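**Badeo anime season guide – progress report, November**

The guide now covers 80 titles, up from 71 last month. Reader votes for the winter poll closed on Thursday with 911 ballots, and Osaze Bashir is checking them for duplicates.
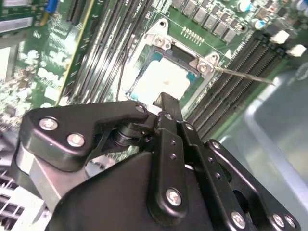

Subtitled trailers are behind. Vuorinen has cleared 5 of them – the other 9 are waiting on the licence holder.

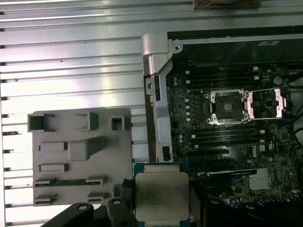 *Processor held over the open computer.*

Prostbridge has asked for an extra page on short series. We can do this within the present grant.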